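**Sorting and Clearing Group – monthly meeting, August**
Forko depot, upstairs room, Thursday, 2:00 p.m.

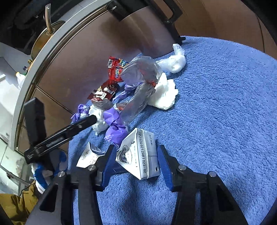 Present: shift leads for days and evenings, two sorters from the day crew, one from evenings, the site manager, the training lead, and the Nukach project contact (by phone until 3:10). Apologies from payroll.

**1. Last month's minutes**

Agreed with one change. Item 4 should say "evening crew," not "both crews."

**2. Where the rollout stands**

The site manager reported that the Bastum line went over to assisted sorting in the second week of the month. Dela Peña stays fully manual until the new year. The target for the Bastum line is 1,000 items a shift with one person supervising. Best shift so far is 78 percent of that.

Wrappers, thin bags and tissue are still the slow part. Cartons are the quickest. Clear bags lying over other items get picked up together with whatever is under them, and the supervisor has to pull them apart by hand. The day lead said this is where most of the stops come from and asked that stops be logged by item type. Nukach will add a field to the log screen.

**3. Hand-held grippers**

Sorters spend part of each shift clearing mixed packaging with the hand-held grippers so that Nukach has examples to work from. Total needed before the next software update is 2,000 clearances. Day crew is ahead, evenings are behind because of leave.

Points raised:

- Wrist and thumb soreness after long stretches. Two people have reported it. The current limit is 44 minutes before a change of task, but it is not being kept to on evenings.
- Working with a gripper in each hand is harder to get used to than one. The training lead will give new starters a full shift on one before adding the second.
- Grip pads. Evenings asked who orders replacements. Forko stores will hold them from now on.
- Sorters asked if the recordings can be used to measure individual speed. Nukach said the files are stored by session, with no worker name. The site manager said they will not be used in reviews. Sorters want this in writing before September.

**Action:** site manager to issue a written statement on recordings. Evening lead to enforce the time limit.

**4. Jobs and hours**

The site manager repeated that no permanent post is being cut this year. Two temporary contracts on Bastum end as planned and will not be renewed. The sorters' view is that this is still a cut, as those contracts have been renewed every year up to now. Noted as a disagreement.

Line supervisor is a new role at a higher grade. Sorters asked for it to be filled from the current crews first. Site manager agreed to post it internally for two weeks. There was some discussion of whether time on the grippers counts as experience for the role. The training lead thinks it should. Left open.

One sorter said that the supervised line is quieter and easier on the back but that the shift drags when there is only one person on it. The day lead will try swapping people at the meal break – trial on Bastum only, starting next week.

**5. Training**

Three half-day sessions are set up with Nukach, on clearing stops, restarting safely, and filling in the log. Evenings asked for at least one to start after 4:00 p.m. Agreed. Time will be paid at the normal shift rate, including for people coming in on a day off.

**6. Any other business**

- The lockers on the Dela Peña side are still short of keys. Carried over again.
- Log screen text is too small to read with safety glasses on. Passed to Nukach.

Next meeting: same room, 2:00 p.m., date to be posted on the board.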